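Hand-held gripper: pads close off center and the pyramid packets twist
Asked in Grippers and End Effectors

Shobha Pisharody

I look after one hand-held gripper, two fingers with blue pads, used for small packaged items on a table. It was fine until May. Now one finger reaches the packet before the other, and anything with a pointed shape turns as the pads close. Boxes are not as bad. The pads are Lalliritz, the flat kind, and they have 468 hours on them. I have wiped them down and run the zero routine twice.
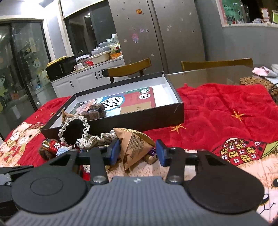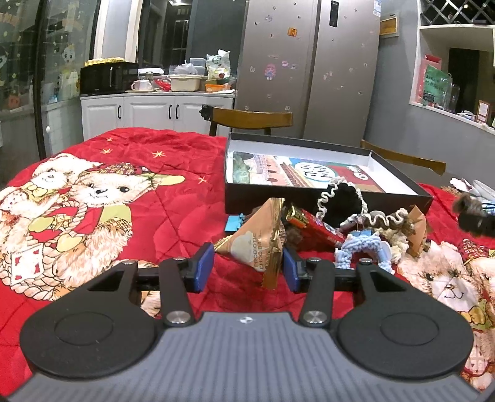

Pyramid packets between the pads, both times.

Sreekumar Poduval

I'd leave the zero routine alone for now, it only helps if the linkage is tight. Power it off and hold one finger still, then try to rock the other one by hand. If it moves before you feel the drive, there is play in the joints.

Start with the large screws at the base of the fingers, then do the smaller ones further forward. Take each one out, clean off the old threadlocker, put on a small drop of new and set it back. Do one side completely before you touch the other — otherwise you lose your reference. Leave it 60 minutes before you run it.

Then zero it again and close it on a plain block 200 times. Ours (a Mava, so the menu may differ) went from 238 counts of offset back to almost nothing. If yours drifts again in the same session, the bushings are worn and tightening won't hold.

Also check that the pads are parallel. A pad that leans will turn a pointed packet even when the timing is right.

Tóth fan

swap the pads, always the pads

Shobha Pisharody

Play was on the left side, at one of the small forward screws. Cleaned it and reset it, and the fingers now meet together on the block. I had a spare set of pads from Panatholm so I put those on as well, which means I can't say how much each one helped. The bushings look all right so far. I'll check them again at the next service.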